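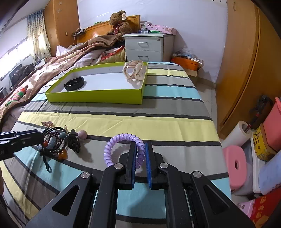 Cutting two-hand recordings into training segments

This page explains how we prepare the bedroom sorting recordings before training a policy. It assumes you already finished the installation page and your two grippers are calibrated. The scripts are in the Sosteck repository, folder "segment".

Step 1. Check the time offset

Left and right recordings have separate clocks. Run the offset script first and look at the number it prints. If it is more than 3 frames, do not continue. Record the sync motion again, because a later correction will not save the small objects. With a pillow you will not notice the error, but with a hair tie or a bracelet the fingers close on the cloth.

Step 2. Mark the contact moments

The script proposes a contact when the finger opening stops changing. This works well for hard things. Elastic things, such as a coiled hair tie, continue to compress after the fingers touch them, so the proposal comes too late. For these we move the mark by hand to the first frame where the pads meet the object.

Tangled items need also a decision. If one hand holds a bundle and the other takes a piece out of it, mark both hands as in contact and keep it as one segment. Milan Declercq tried to split them into 2 segments, and the policy learned to let go of the bundle too early.

Step 3. Filter

Remove every segment shorter than 220 ms. Then look at what is left for frames where the tracking jumps. Striped sheets gave us less trouble than plain white ones – the tracker finds more points on them.

Result

After filtering, the Widbridge set has 1,654 segments. We trained the same policy with automatic marks and with corrected marks. On hard objects we saw no difference that we would trust. On elastic objects the corrected version was clearly better, mostly in the closing phase.

If the offset script stops with "no peak found", see the notes of Hájek in the same folder.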